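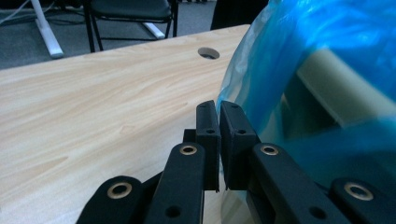

# Compression stockings: swelling worse behind the knee by mid-afternoon

**Posted by Umora, June 2025**

I had a DVT in my left calf in February and finished the blood thinners last month. The leg still swells, so the vascular nurse measured me for below-knee stockings, class 2, closed toe. I was given two pairs.

In the morning they feel fine. By three o'clock there is a deep groove under the knee and the skin above it is puffy and sore. I work at a desk for 7 hours a day, with one proper break. When I take the stocking off in the evening the groove stays for an hour or more. The foot and ankle look much better than before, so the stocking is doing something.

My next appointment is five weeks off. Should I go up a size, fold the top down, or put up with it? I've also been told to moisturise at night and I'm not sure if the cream is making the top band slip.

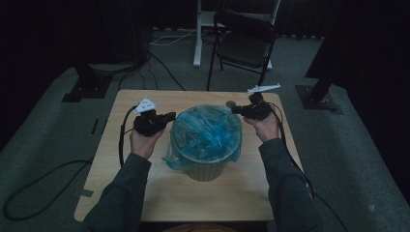
*A small bin with a blue liner.*

## Replies

**Shawky**

Don't fold the top down. That doubles the pressure in the one place you already have too much of it. I did it for a month and ended up with a sore that took ages to heal.

Check where the band sits. Mine is meant to stop two finger widths below the crease of the knee, and I was pulling it right up into the crease. If there is spare length, ease it back down towards the ankle and smooth it out with rubber gloves on. Don't leave it bunched.

I wouldn't buy a bigger size on your own. The sizes go by ankle and calf, and a bigger one may be loose at the ankle, where you need it firm. Ring the nurse and ask to be measured again, first thing in the morning before the leg fills up. You shouldn't have to wait five weeks for that. If the leg suddenly gets bigger, hot or more painful, or you get short of breath or have chest pain, that needs seeing the same day, and for the breathing or chest call 999.
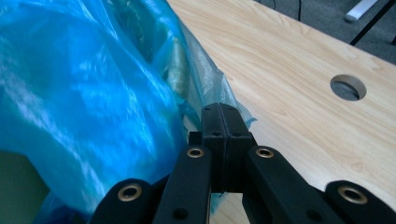 ### More on sitting and cream

**Kasun Chowdhury**

Agree with the above about measuring. Sitting with the knee bent all day pushes the band into the skin. I get up every half hour and walk to the end of the corridor and back, and do heel raises while the kettle boils. It helped me more than changing brand did.

Cream at night is fine if it has soaked in by morning. Don't put any on just before the stocking goes on. Wash the stockings daily if you can, as cream left in the band makes it slide. No fabric softener.

**Claker**

Mine were the same, got open toe ones and it went away. Might be worth asking.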